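Kokeo K4 wafer inspection microscope

The Kokeo K4 is a bench microscope for checking chips and small wafer pieces after etching. It is made for university labs and small production rooms, where a big automatic system costs too much. Stalel has been the distributor for the Nordic countries since April.

The magnification goes up to 500 times, and the lens turret has 4 positions. The light can be set for bright field or dark field with one knob at the front. Images are saved directly to a memory stick, or to a computer with the Udby viewing software.
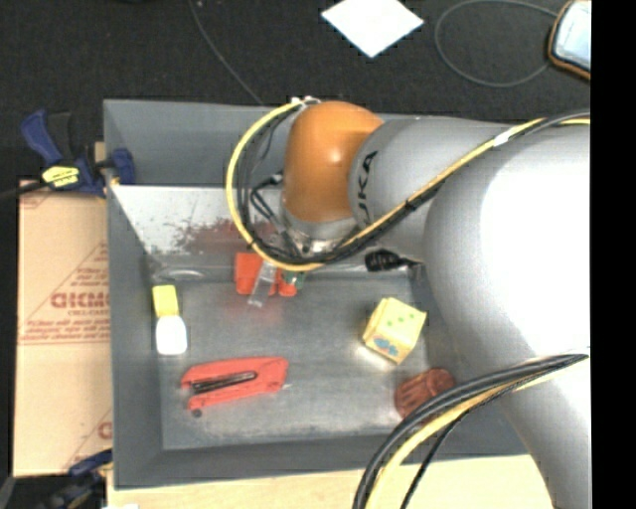 What is in the delivery

Microscope body with stage
Four lenses, mounted and adjusted
Sample holder by Leinonen, 109 mm
Power cable and dust cover
Printed manual in English

Placing and care

Please put the microscope on a stable table, away from pumps and fans. Clean the lenses only with the dry paper for optics. The lamp should be changed after 700 hours of use, and the counter is shown in the menu.

Spare lamps and extra holders can be ordered from Stalel. The price is given on request.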